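Search products Enter keyword

Hutapea Trial Binder Kit – 2 inch

For solo attorneys and small firms who still carry paper into court. Most do. Ring binders, exhibit tabs, witness dividers, all in one carton.

In the carton:
12 D-ring binders, black, clear spine pocket
Exhibit tabs, numbered and lettered, side cut
Witness dividers, write-on
Spine label sheets, plus the Word template (download link comes in the order email)

Three hole punch not included. Tabs are letter size only – no legal size untill November, sorry.

Price $158 per kit. Firm accounts get invoiced, everyone else pays at checkout. Orders in by 2 p.m. go out same day. Need Bates labels too? Add the Esis roll, item 519, ships in the same box.

Custom tabs: send your exhibit list as a spreadsheet, one exhibit per row. We print, you check the proof, we ship. No changes after you approve the proof. Please read it twice, we cant reprint for free.

Returns on unopened cartons only. Opened but a ring is bent? Email a photo, we send a new binder.

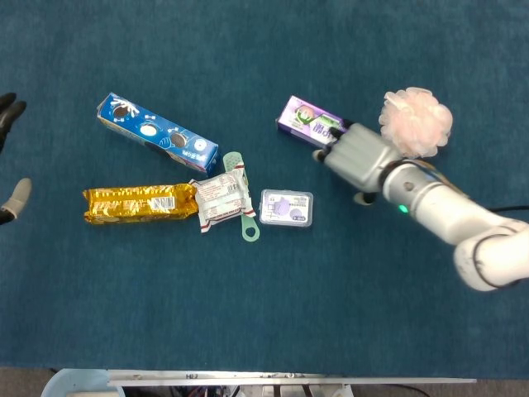

Kenza Younis: Used two kits for a slip and fall trial, held up fine. Judge wanted a bench copy with bottom tabs though and these are side tabs only. Any chance of a bottom tab set?

Bottom tabs are custom order for now – put it in the notes box.

3 comments | 12 shares
Last updated: November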